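Subject: Re: [kermont-residents] Hall tables, again
From: Carleen Costigan
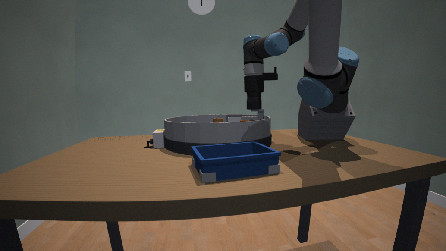

1. Table edges
Rounded, please. I have hips and they have met the old corners.

2. Senan's sums
Senan Keane wrote:
> Grovholm want 30 a table and we need 11. Kerslake are
> cheaper but only deliver in October, after the quiz.

Then move the quiz. It has survived worse, including the year I wrote the questions. I make it 18 people who'd notice, and they all lose.

Replies to me, not the whole list.

Carleen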